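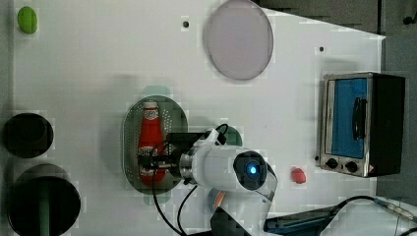

**Arbeitskreis Küchenausstattung und Lagerordnung**

Besuch bei Ilance, Standort Jenddale, 21. August 2020

Teilgenommen haben sechs Mitglieder des Arbeitskreises. Empfang und Führung übernahm Gus Abernathy, der am Standort für das Sortiment zuständig ist. Die Anfahrt über die Ostzufahrt ist ausgeschildert, Parkplätze liegen hinter dem Lager. Der Rundgang umfasste den Wareneingang, das Regallager, den Raum mit dem Küchentisch und die Rücknahme.

## Wareneingang und Lager

Ilance stellt Ausstattungssätze für Übungsküchen zusammen. Die Teile kommen einzeln verpackt an, werden auf Maß und Oberfläche geprüft und danach in das Regalsystem Kasia eingelagert. Zum Zeitpunkt des Besuchs waren 3906 Artikel im Bestand geführt, davon 3720 freigegeben. Die übrigen stehen in einem gesonderten Regal, bis die Prüfung abgeschlossen ist. Gesperrte Ware trägt einen gelben Zettel mit Prüfdatum und Kürzel.

Die Fächer sind nach Form belegt und nicht nach Verwendung. Flache Teile (Teller, Deckel) liegen unten, hohe Gefäße oben, Kleinteile und Spiellebensmittel in der Mitte auf Griffhöhe. Ein Nachteil dieser Ordnung wurde im Gespräch eingeräumt: Ein kompletter Satz muss aus mehreren Fächern zusammengesucht werden. Laut Abernathy hat sich der Suchaufwand seit der Umstellung im Mai trotzdem verringert, Zahlen dazu lagen nicht vor.

## Küchentisch

Der Tisch hat eine weiße Platte. Aufgestellt war ein gemischter Satz mit Kochgeschirr, Sieb, Teller, Tasse, kleinem Ofen und Spiellebensmitteln. Die Zusammenstellung entspricht nicht einer Lieferung, sie soll unterschiedliche Formen auf engem Raum zeigen.

Für unsere Fragestellung war das ovale Sieb am ergiebigsten. Der Boden ist durchgehend mit kleinen Löchern versehen, an beiden Schmalseiten sitzt ein Griff. Als Ablage für liegende Flaschen ist die Form brauchbar. Eine Ketchupflasche passt der Länge nach hinein und wird vom Rand seitlich begrenzt. Mit einem runden Sieb gleicher Breite wäre das nicht möglich.

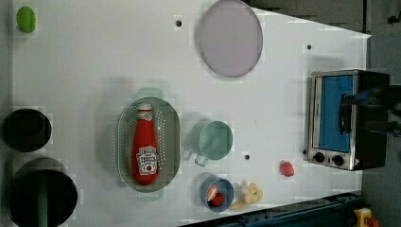

Anders verhält es sich mit den Töpfen. Schwarzes Kochgeschirr lässt sich auf heller Fläche schnell finden, im dunklen Regalfach dagegen schlecht. Der Arbeitskreis hat deshalb angeregt, die betreffenden Fächer hell auszukleiden. Ein farbiger Griff, wie ihn eines der Teile am Tisch aufweist, hilft beim Zuordnen ebenfalls, sofern er nach vorn zeigt.

Der Teller ist groß, rund und von blasser Farbe mit dünnem Rand. Er wird bei Ilance flach gelagert, mit Zwischenlage aus Papier. Hochkantlagerung wurde erprobt und wieder aufgegeben. Die Gründe sind im Lagerhandbuch festgehalten, das wir nur kurz einsehen konnten.

Kleinteile werden nach Möglichkeit in ein Gefäß des Satzes gelegt. Am Tisch diente dazu ein kleiner blauer Becher. Das spart Beutel, erschwert aber die Vollständigkeitskontrolle, da der Inhalt nur von oben zu erkennen ist. Vorgeschlagen wurde eine Inhaltskarte je Becher.

Zur Tasse in Hellgrün kam die Frage auf, ob sie farblich zum Sieb gehört. Eine verbindliche Farbliste gibt es bei Ilance nicht. Nachbestellungen können daher im Ton abweichen.
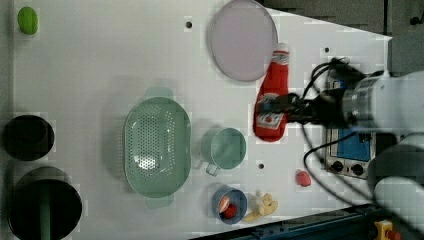 *Küchentisch in Jenddale: Ketchupflasche neben dem Sieb, im Vordergrund der blaue Becher*

## Rücknahme

Zurückgegebene Sätze werden auf einem Rolltisch vollständig ausgelegt, bevor ein Teil ins Regal geht. Die Reihenfolge ist festgelegt: zuerst Geräte, dann Kochgeschirr, dann Geschirr, zuletzt Spiellebensmittel. Fehlteile werden in die Begleitliste eingetragen und am selben Tag nachgebucht. Für die Rücknahme sind 4 Plätze eingerichtet, zwei davon waren besetzt.

## Offene Punkte

- Lagerhandbuch anfordern, Abschnitt Teller und Deckel
- Muster des ovalen Siebs bestellen, Innenlänge nachmessen
- Entwurf der Inhaltskarte an Gus Abernathy senden
- Klären, ob Kasia-Fächer mit heller Einlage lieferbar sind

Das Protokoll geht an alle Mitglieder des Arbeitskreises. Ergänzungen bitte schriftlich vor der nächsten Sitzung einreichen.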